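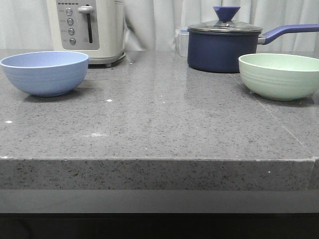

Figure 1. Blue bowl on the gray speckled countertop.

Access Rules and Entry Locking in a Shared Time Log
Project report, second term
Yanling Kang, Jui-lin Lui, Shih-chieh Liu
Supervisor: Amirhossein Alipour

1. Background

Bulix is a web application for logging hours against tasks. It was started by an earlier student group and handed to us in April with working login, a task list and a weekly timesheet view. It had one access rule: anyone who could open a workspace could edit every row in it. Our assignment was to add roles, to lock entries after approval, and to keep the timesheet view fast enough to use with a full term of data.

2. Roles

We defined three roles: member, reviewer and owner. A member can create entries and change their own entries while these are open. A reviewer can also approve entries or send them back. An owner can do all of this and can change the role of any other user. Roles are stored per workspace, so the same user may be an owner in one workspace and a member in another.

The first version checked roles only in the browser. Fung-ping Lo, who reviewed our code at the halfway point, sent an edit request directly to the server and changed an approved entry from a member account. All checks were then moved to the server. The browser still hides buttons that a user cannot use, but the server no longer relies on this.

3. Locking

An entry is in one of three states: open, submitted or approved. Moving from submitted to approved writes a lock record with the reviewer's ID and the time of approval. A locked entry cannot be edited or deleted. To correct one, a reviewer must reopen it, and the reopening is written to the history table with a required comment.

Two users can act on the same entry at the same moment. We added a version number to each row. If the number sent by the browser does not match the stored one, the server rejects the change and returns the current row. The form then shows both values next to each other.

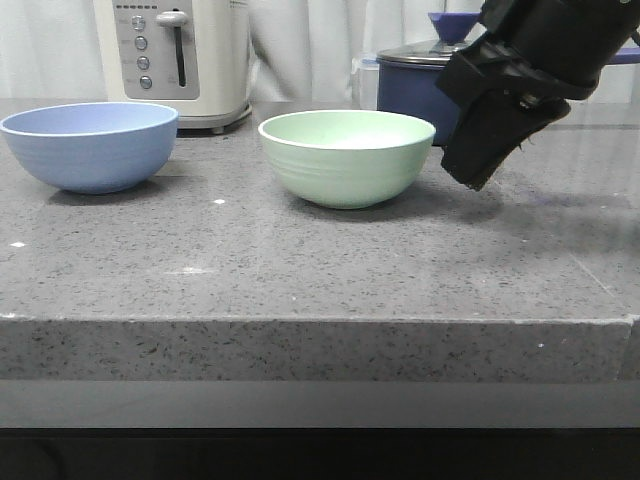
Labels in the timesheet view gave us more trouble than the lock itself. Each entry carries a color taken from its task, and the original palette was generated by stepping through hues at a fixed distance. Neighboring steps came out too close to tell apart in narrow rows. The replacement palette uses pale colors with a clear difference in hue, on the order of the periwinkle-blue and pale mint-green bowls, which stay distinct on a gray speckled counter even though they are similar in size and shape. The task name is now printed in each row as well, and no state is shown by color alone.

4. Test data and results

We used two data sets. Dorow is a small set of 600 entries typed in by the group during our own work on the project. Rodgate is generated and holds 4000 entries spread over one term.

With Rodgate loaded, the original timesheet view took 1634 ms to return a week. Most of that time went to a separate role lookup for every row. Looking up the role once per request and adding an index on user and start date brought it down to 900 ms. Our target was one second. Dorow was under the target before any change and was used only to check that the rules gave correct results.

Every pair of role and state was tested for create, edit, delete, approve and reopen. One test failed on the final build: an owner who lowers their own role to member keeps owner rights until the next login. The cause is that the role is cached in the session.

5. Open points

The session cache should be cleared when a role changes. Export to the Sârbu file format leaves out the lock record, so an approved entry exported and imported again comes back as open. The reopen comment accepts a single space as valid text. There is also no way to reopen a whole week at once, and reviewers must do it entry by entry.

6. Division of work

Yanling Kang: roles and server checks. Jui-lin Lui: timesheet view, palette and query changes. Shih-chieh Liu: locking, history table and test data. The report was written jointly.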